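Plekano
Open positions

Software Engineer, Manipulation (planning and control)
Full time, on site with two flexible days
Posted 3/28/22

We write the software that lets robot arms handle furniture: drawers, doors, lids, hinged flaps, all the things in a home that move along one path and complain loudly if you pull them along another. We're looking for an engineer to join the planning and control group, and we're really excited about who might turn up, because the work has gotten a lot more interesting since January.

What changed in January is that we threw out our old task scripts. Every drawer used to have its own hand-written sequence, and every new cabinet meant a week of somebody's life. Now we have a planner called Trundent that takes a guess at how a thing opens, tries a small motion, reads the forces at the wrist and revises its guess. It's a good planner! It's also slow, picky about its starting pose and held together in places by code that its own authors would like to see replaced. You'd be one of the people replacing it.

What you'd be doing

You would own the layer between the planner and the arm. Trundent hands over a path with some idea of how stiff or soft the arm should be along it, and the controller has to make that happen without chattering, stalling or leaning on the furniture. Right now the handoff runs through a queue that was meant to be temporary. We'd like you to design the real one.

You would also spend time on perception, though you don't need to be a vision person. We use a wrist camera for the last stretch before contact, when the fingers themselves block a good part of the view. The pose estimate gets jumpy exactly then. We've tried freezing it, smoothing it and trusting it less as the arm gets closer, and each works on some cabinets and fails on others. If you have opinions on this, bring them to the interview.

And there's tooling. Every run is recorded and replayed in Lurside, our in-house log viewer, which lines up camera images, joint data and planner decisions on one timeline. We have 1,447 recorded runs in it so far, and plenty of our best bug fixes began with somebody scrolling back and forth through a bad one. Lurside needs a proper search, a faster loader and someone who cares about it.

What we hope you bring

Solid C++ or Rust, and enough Python to write a quick test and not be ashamed of it later. Some hands-on time with a real arm – school projects count, hobby builds count. A working feel for control: you should be able to look at a force plot and have a hunch about whether the gain, the filter or the delay is to blame. Patience with hardware. A habit of writing things down.

Nice to have: motion planning, contact simulation, real-time Linux, or any work on calibration. A degree is fine and so is the lack of one.

What the days are like

The group is small and sits right next to the test cells, so you can change a line of code and see it move an arm a few minutes later. We do code review the same day. There's a short meeting in the morning and nothing else on the calendar until lunch. Most afternoons someone is running the close-approach tests, where the gripper comes in low over a countertop toward a small cabinet and the planner has to pick its first move. 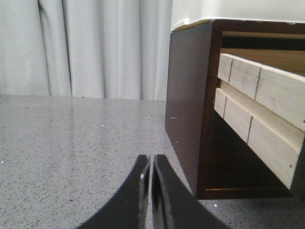

Seraina Ruchti says the approach is her favorite part of the job, and the part she gets stuck on most: two small drawers can look almost the same to the camera and want completely different handling, and she'd love a second person to argue with about when the arm should stop looking and start feeling its way. She also asks that applicants not be put off by the word "planner." Much of what she fixed this winter was plain timing.

Pay and practical things

Salary depends on experience, and we'll tell you the range in the first call. There's a yearly learning budget of $2,000, to spend on courses, books or a conference. We offer 33 days of paid leave, holidays included. The lab is in the Schwaiger building, ground floor, with bike parking inside.

How to apply

Send a resume and a short note through the form on our jobs page. In the note, tell us about one bug that took you far too long to find, in software or hardware, and how you found it. Half a page is plenty. Code samples are welcome but not required.

We read applications as they come in. First there's a phone call, then a half day at the lab where you'll look through a few recorded runs with us and talk about what went wrong in them. No whiteboard puzzles. You'll hear from us after each step, whatever we decide.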